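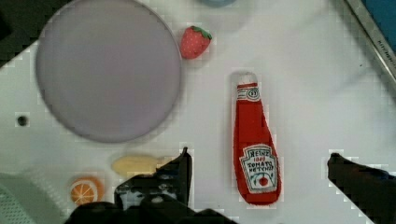 View from the wrist cam, plush ketchup between the fingers

Budget for a second arm station - what am I forgetting?

Rocío Valcárcel
Posted in Buying & Planning, June

We have one tabletop arm doing pick and place with toy food (plush ketchup, banana, strawberry, a plate, you get the idea). Works fine for what we do. Now I have to put in a request for a second station and my first draft is just "arm, gripper, camera, table" with a lump sum, and I know that's not going to fly.

Things I'm unsure on:
- spare fingers. We have the black angular ones. How many sets do people keep?
- wrist camera, buy the same one again or go wider?
- table top. Ours is white and it's OK but I get shadows next to everything, the bottle especially
- do I budget for props or just buy them out of petty cash

Total has to go in as one request, can't come back for more until next year. Second station sits in the same room, other side of the Segura cabinet if that matters.

Chalerm Meesuk

Did this last spring, went over. Stuff that bit me:

Fingers - four sets. I bought one and then waited on shipping with a dead station. Ask if the fingers are sold apart from the gripper body, Hovance makes you buy a kit for the one we have, 120 a kit, and half of it goes in a drawer.

Camera - same model, same mount, same cable. You will want to swap them at some point. Wider lens sounds nice untill you have two stations whose pictures don't match and everyting has to be tuned twice. Put a spare in too.

Table - matte top, and put 400 down for lighting as its own line. Two soft lights from opposite sides did more for our shadows than the new top did. If you're drilling the top for cables, decide where the arm base goes FIRST. I have a hole exactly where I don't want one.

Props - put them in the request. We keep 16 items per station plus a bag of doubles. Plush gets grubby and the seams go, and then your new strawberry isn't the same red as the old one. Buy all of them in one order. Ask me how I know.

Also: e-stop, power strip, a second monitor, clamps. Never on anybody's list. I'd hold back 600 for that pile and you'll spend it.

dorner_fan

get a Dorner conveyor, way better than a table

Rocío Valcárcel

No room for a conveyor but thanks. Chalerm - super useful, splitting lighting out now. Did you get a service plan with the arm? Sorkley quoted me one and it seemed steep for a tabletop unit.

Chalerm Meesuk

Skipped it year one. Check what the warranty says about the wrist joint before you do the same, ours was covered but only the motor, not the cabling. Get that in writing with the quote. And ask for the price with two years bundled, they moved a bit when I did.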